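**Small claims after a surgery bill, anybody done it?** (Chisholm county)

---

**pinto_bean** wrote:

ok so short version. Had my gallbladder out in August. Hospital in Vernon was in network, surgeon in network, checked twice. Then a bill for $2000 from an assistant I never met, billed by an outfit called Zumero. Insurance paid them $670 already. They want the rest from me.

Called three times. First person said ignore it. Second said pay half and we'll talk. Third hung up, or the line dropped, who knows.

Now there's a collections letter dated 31st May. Do I pay, fight, small claims?? I have a folder with everything in it. Feeling fine otherwise, back to eating tacos.

---

**gravelroad** wrote:

Don't pay a dime yet. Once you pay part of it they treat it like you agreed to the whole thing.

Ask for an itemized bill in writing. Mail, not phone. Keep the reciept.

---

**Salma Shehata** wrote:

Used to do billing, different state, so check what I say.

Three pieces of paper you want. The itemized bill with codes. The explanation of benefits from your insurance for that same date. And the operative report, the surgeon's own write-up of what got done and who was in the room. Medical records office has that last one, not billing. They'll try to send you back to billing. Don't go.
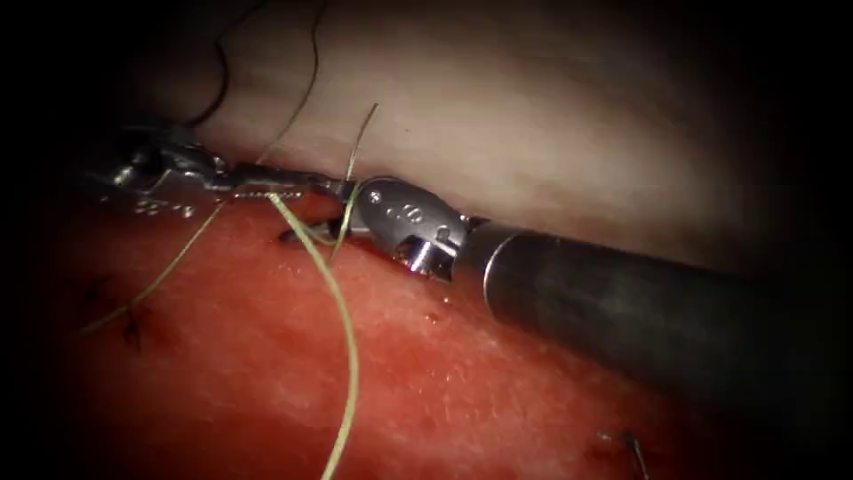 Then put them side by side. If the assistant isn't named in the op report, Zumero has a problem. If they are named, look at the EOB, there should be a line that says "patient responsibility." That number matters way more than whatever is on the bill. If it says $0 and they're asking for more, that's a balance bill, and for an in-network hospital there are rules against it — call your insurance and use those words.

---

**pinto_bean** wrote:

EOB says patient responsibility $200. Just dug it out. Two hundred!! Not two thousand. How did I miss that

---

**gravelroad** wrote:

well there you go

---

**ukach_dan** wrote:

Going to be the bad guy. Pay it and move on. I fought one for $681 when we lived out in Ukach, took me most of a year, took two days off work, and my credit got dinged while I was busy being right. Asked for a payment plan on the next one, they knocked a chunk off without me even asking.

---

**gravelroad** wrote:

Terrible advice, sorry. He'd be handing over money his own insurance says he doesn't owe.

---

**ukach_dan** wrote:

Not saying it's fair. Saying what my time is worth. You do you.

---

**Salma Shehata** wrote:

Dan's not wrong about the time part. But there's a middle road before small claims.

Write to the collector first. One page. Say you dispute the debt and want it verified. Look at the letter for the deadline, usually 30 days from when you got it, and don't blow past it. Certified mail. Copy to Zumero, copy to the insurance with the word "appeal" at the top. Offer nothing in that letter, not even the 200.

Small claims is mostly for getting money back after you've paid. You haven't, so there's not much to sue over yet.

---

**pinto_bean** wrote:

Makes sense. Is the 200 a thing I really owe though? Thought I hit my deductable in June

---

**Salma Shehata** wrote:

Could be coinsurance. Could be a copay. Could be claims that got processed out of order, saw that all the time. Ask them to run the year again by date of service.

---

**mrs_tuttle** wrote:

Piggybacking, does any of this work for dental? Crown, same kind of mess

---

**gravelroad** wrote:

start your own thread, dental is its own swamp

---

**pinto_bean** wrote:

Letter's typed. Post office tomorrow. Records office wants a form signed for the op report plus a copy fee — fine. Will post when I hear back from Zumero.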